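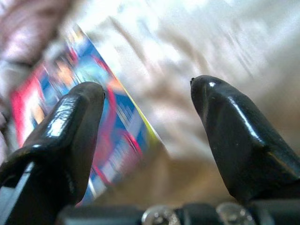
Staying at Stidholm: questions our guests often ask

When can I arrive?
The rooms are ready from two in the afternoon. If your train comes earlier, you may leave your bags with Suha Nasrallah in the office and take a walk to the harbour. After nine in the evening the office is closed, so please write to us before and we will send you the code for the door.

Do you give extra bedding?
Yes. Every room has one spare blanket per person in the cupboard. If you travel with small children, tell us when you book and we will prepare a low bed for them. The low beds are free of charge but we have only 2, so the family who asks first will get them.
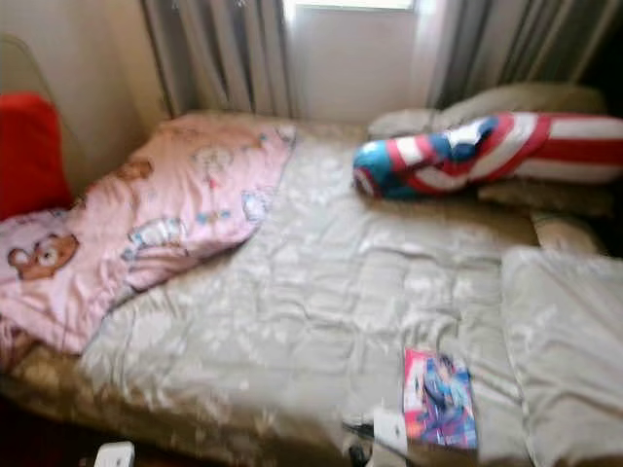
Sheets are changed every fourth day. If you stay longer than one week you can also use the washing machine in the cellar, and the soap is included.

How is the house heated?
With hot water radiators. Please do not cover them and do not turn them to zero when you go out – it takes a long time to warm up an old house again. In January the night temperature in the corridor can be rather low, and we advise you to bring slippers.

Can I bring my dog?
One dog per room is welcome. The cost is 30 for the whole stay, paid on arrival. Dogs should not sleep in the beds.

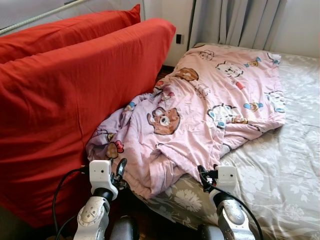 Cats we can unfortunately not accept, as Gervasio Cabral, who cooks the breakfast, is strongly allergic.

Is breakfast included?
It is included from Monday to Saturday. On Sundays we put bread, cheese and fruit in the kitchen and you serve yourself.

How far is it to the shop?
Around 300 metres. Go left from the gate and follow the wall. The shop closes early in winter.

What if I must cancel?
Up to one week before arrival you pay nothing. Later than this we keep the price of the first night. For the New Year stay, which begins on Sat 30 December, we keep the full deposit.

Whom do I call if something is broken?
Encarnación Salcedo, extension 1135, at any hour.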